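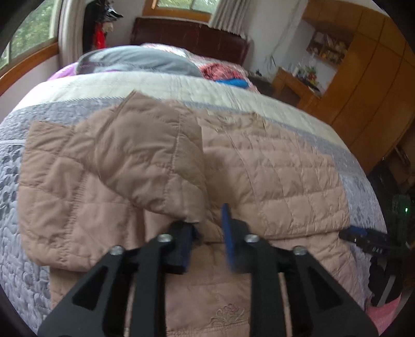 Can a folding policy learned only from hand-held gripper recordings cope with padded clothes?

Partly. On garments with a quilted lining it folds well enough to be useful, but it still loses track of hoods and collars when they lie bunched on top of the body.

Irngate Folds: padded garments subset
Data card, revised Mon 7 December

Summary
Irngate Folds is a set of recordings of people folding clothes with hand-held grippers in their own homes. This subset covers padded and quilted garments only: jackets, bodywarmers and a few children's coats. It goes with our report on grasp choice for thick fabric and should be enough to repeat the main result.

Contents
2000 recordings in all. 469 of these are jackets with a hood or a raised collar, and they carry an extra label for where the hood lies at the start (flat, folded under, or bunched). 350 recordings are held back for testing. Please don't train on them, even for a quick check -- the split is by home, so a leak is hard to spot afterwards.

Each recording has the wrist video, gripper opening, tool pose and a short text label. Folding was done on whatever surface the person normally uses, mostly beds.

How it was collected
Collection ran from May onwards in homes in Dadham and Lodhi. Tiina Kemppainen wrote the instructions and Ronaldo Tagle ran the visits. People were asked to fold as they usually would, using both grippers, and to start again if a garment slid off the bed. Restarts are kept and marked "restart" in the label file.

Method
We compared two ways of picking the first grasp. The baseline, Balau, predicts the tool path straight from video. The second adds a small step that guesses how many layers of fabric lie between the fingertips before they close. Both were trained on the same recordings with the same settings. Training code is in /train and the settings we used are in /configs/padded.

Result
The layer step helped most on thick quilting, where the baseline tended to pinch the outer shell and leave the back panel behind. On thin bodywarmers there was no clear difference. Bunched hoods were poor with both. Hilkka Riihimäki went through the failures by hand and her notes are in /notes/failures.txt.

Known problems
- Tool pose drifts in 886 clips, usually when the bedspread has little texture. They are flagged, not removed.
- Fast movements blur the fingertips, and the layer labels there are less reliable.
- Patterned bedding is over-represented in the Lodhi homes.
- Very few dark garments.
- Gripper opening is missing for one home. We have not been able to recover it.

Use
Free for research. People's homes are visible in the video, so do not try to work out who lives there or where.

Contact
Urho Tikkanen for the data, Heikki Eskola for the training code. Corrections to the labels are best sent as a patch against labels/padded.csv.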